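**Bellham, Tue 13 June**

# Firkatach publishes results of two-finger gripper comparison on laundry loading

Firkatach has released the results of a bench comparison between two finger designs for its two-armed household robot. The work was carried out at the company's test room in Bellham and covered one task: moving clothing from a basket on the floor into a front-loading washing machine.

The comparison set the existing flat finger, in use since September, against a tapered finger designed with the machining firm Hegarty. Motors, arm controllers and control software were the same for both. Fingers were changed in pairs, and the arms were recalibrated after each change.

A total of 3870 grasps were logged. Each was scored on whether the fingers closed on fabric, whether the fabric stayed held during the lift, and whether it cleared the rubber gasket on its way into the drum. A grasp that picked up more than one garment was counted as successful if all of them reached the drum.

The tapered finger completed 97 per cent of its grasps. The flat finger lost more garments at the lift, mainly thin items lying against the bottom of the basket. Results for thick cotton were close enough that the company does not claim a difference.

"The flat finger needs a fold to close on, and it pushes small items along the basket floor when there is no fold," said Folasade Obi, who led the trials. "The taper gets under the edge. It also gives us a smaller contact area, so we had to raise the closing force, and we want to see what that does to knitwear before we change the standard part."

Seventeen garment types were used, among them sports shirts, towels, socks and bed linen. Garments were dropped into the basket unfolded, and their order was drawn by lot before each run. Operators were not allowed to rearrange the pile once a run had started.

Camera position was tested separately. A head camera alone was compared with a head camera plus one on each wrist. The added views helped when the arms hid the basket from above, but made little difference at the drum opening. Adaeze Okoro, who is responsible for the vision software, said the wrist cameras would remain an option and would not be fitted as standard.

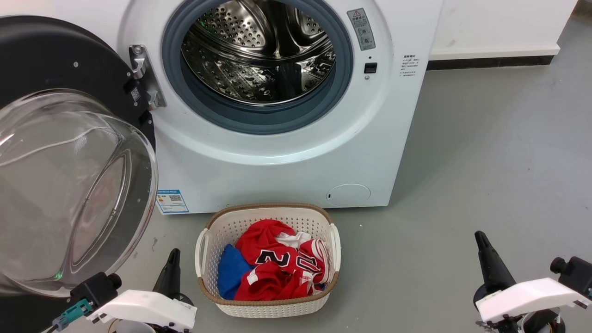 *Tapered fingers open on both arms, either side of a laundry basket, with the washing machine door open.*

Eleven faults were recorded across the trials. Most were controller timeouts on the left arm, traced to a setting in the message buffer and corrected before the final runs. The affected grasps were repeated and the originals left out of the totals.

A second round will take place at the Pleltmont site under Nicanor Valdebenito. It will use top-loading machines and a softer finger pad, and will include wet fabric, which was not part of the present work.

The full test method, score sheets and finger drawings are available on request.

**Press contact:** Aminu Uzor, Firkatach, Bellham
**Technical enquiries:** Bonifacio Miranda, Test and Measurement, Firkatach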